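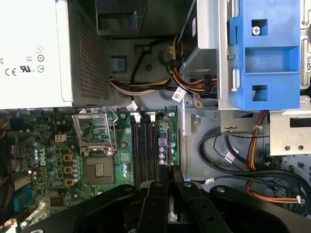
Can a robot arm kit be used for computer teardown by a small repair shop with no programmer on staff? For the most part it can, as long as somebody on the team is willing to spend a couple of weeks learning the teaching software and doesn't mind redoing the first few routines.

We've had the Sirkholm bench kit in our workshop since early spring, and I've been itching to write it up for the newsletter. It ships as two crates: one with the arm and its controller, the other with the gripper, the wrist camera, a clamp-on base and a bag of spare finger pads. The Cutberg software comes already installed on the controller. Setup took us an afternoon, most of it spent hunting for a bench that didn't wobble.

What I like best is the teaching mode. You take hold of the arm, walk it to where you want it, press the button on the collar and go on to the next spot. Every point is saved with a picture from the wrist camera, so when you come back to a routine after a week away you can see right where you left it. I can't say enough good things about this! Our older arm (the Bresov, for those who remember it) gave you a list of numbers and wished you luck.

Desktop cases are a tough test for any gripper. The wiring is never in the same place twice, and the drive cage and power supply crowd in from the sides. Dell boards are a good place to start if you get a steady supply of them – the four memory slots stand side by side with the latches easy to spot from overhead, and there's a fair amount of bare chassis floor next to the board. We lay the case down open and bring the gripper in from above with the fingers pointing down. An open CPU socket deserves real respect, so we draw a keep-out zone over it in Cutberg before anything moves. The zones are quick to draw and they save with the routine.

Now for the parts I'd change. Loose cables still confuse the camera, black ones on a gray floor most of all, and the kit has no good answer for them yet. Drive connectors are a job for human hands as far as I'm concerned. The standard jaw plates are wide, too, and in a compact case you'll want the narrow set, sold separately. I do wish they'd put those in the crate. And the printed manual is thin, though the built-in help is much better and somebody clearly took their time over it.

Support comes through Arabzadeh, who handle the kit in our area. We've called them 2 times, once for a cable and once for a silly mistake of mine with the base clamps, and both calls were short and friendly. They also run a trial program: the kit stays with you for almost 70 days, and you can send it back if it doesn't suit your work. Spare finger pads come in packs of 80, which sounds like a lot until you share them with the shop next door.

If you'd like to try the arm yourself, come by the workshop during open hours in May. Bring an old desktop you don't mind seeing in pieces – the odder the case the better, I want to see how the keep-out zones handle it. The sign-up sheet is by the front counter, and the narrow jaw plates should be on the bench by then.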